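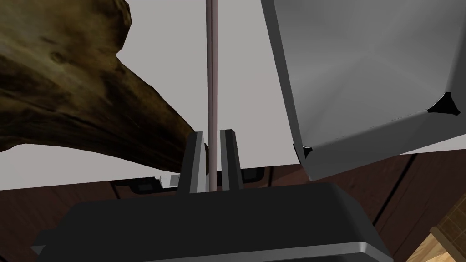
I grew up in a house with a box room, and I have been sticking up for box rooms ever since. My sister and I took it in turns to have it as a bedroom, a year each, and although we both complained loudly when our turn came round, I notice that it's the only room in that house either of us can still describe properly. I could tell you where the pipe knocked in February and which floorboard you had to step over after nine o'clock. The big front bedroom I remember as a carpet.

So you'll understand that I was a bit put out when I went to look at flats in Driratport this spring and found that the small room has more or less been done away with. Everything is open. The young man from Tustix who showed me round (very patient, lovely manners, shoes not meant for gravel) kept using the word "flow". The kitchen flowed into the sitting room, which flowed into a sort of hallway with a desk in it, and the only door you could shut behind you was the bathroom's. I asked where a person would go to be cross. He laughed, but I did want to know.

I do see the appeal. I lived for ten years in a terraced house on Perron Hill where the kitchen was so narrow that if you opened the oven, whoever was at the sink had to stay there until the pie was out. When we finally took down the wall to the dining room I stood in all that light and felt like a duchess. I wouldn't have put it back for anything. But we had a box room upstairs as well, and I think now that the box room was what made the big room bearable, especially at Christmas, when there were 2 televisions going and somebody's baby. 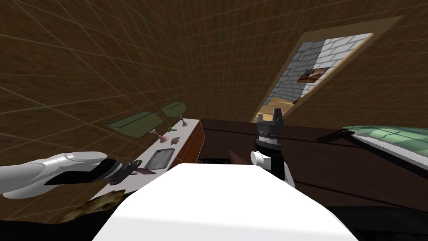 My feeling is that a house needs at least one room that is too small for company. I don't mean a study, because a study has ambitions. A study wants shelves to match and a lamp you've chosen. I mean a room that came about by accident, over the stairs or under the roof, where the builders had a bit of space left and put a door on it out of good nature. You can't entertain in a room like that. You can't even walk about much. You go in, you sit down, and you get on with whatever it was you went in for, or else you fall asleep.

Children know this without being told. Give them a great big playroom and they'll be behind the sofa by teatime, with a blanket over the top. My niece's boy has a whole converted garage to himself and reads in the airing cupboard with his knees up by his ears, and if you ask him to come out and sit somewhere sensible he looks at you as if you'd suggested he read on the motorway. I was just the same. I've never read so well as I did in that box room, lying sideways across the bed with my feet up the wall, getting through all sorts of rubbish along with the good stuff. I don't regret the rubbish either. A small room doesn't mind what you read.

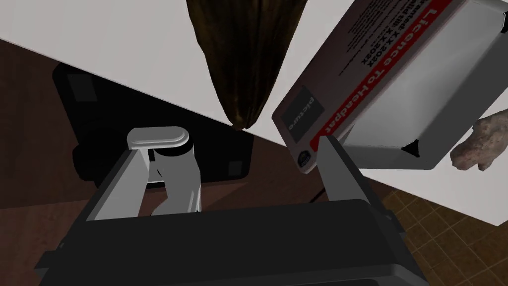 *Licence To Headpat, with its red band.*

People who design houses tell me, when I corner them, that small rooms are wasteful. All those walls and doors take up floor, apparently, and buyers like to stand at one end of a thing and see the other end. There's a new development out at Firnar, 376 homes of it, and I went through the brochure with a pencil, quite prepared to be won over. The rooms had lovely names. There was a "living zone" and a "social kitchen", and I'm sure people will be very happy in them, but I do wonder where they'll wrap the presents. I wonder where they'll take the phone when it's bad news.

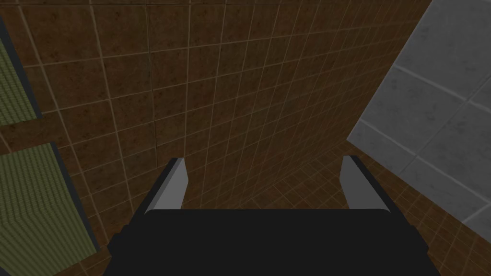 The room I miss most from Perron Hill, if I'm truthful, was the pantry. It had tiles on the walls and a stone shelf, it smelt of onions whatever you kept in it, and it was just wide enough for one grown woman and a ham. Tiles do something particular to a tight space, I find. The ones in the picture close round it on their various sides, and I look at them and can nearly hear my own pantry, the way a dropped spoon rang and how your voice came back at you a little bit grander than it had gone out. I used to sing in there. I wouldn't have dreamt of singing in the kitchen.

I didn't take any of the flats in the end. I've gone for an older place near the harbour, with a poor boiler and a landing cupboard that has, for reasons lost to history, its own window. The surveyor put it down as storage. I've measured it up for a chair, an ordinary low one with no arms, and if I take the bottom shelf out there'll be room for my feet. I'm told it would make a very good second shower room, and several people have kindly offered me the name of a plumber.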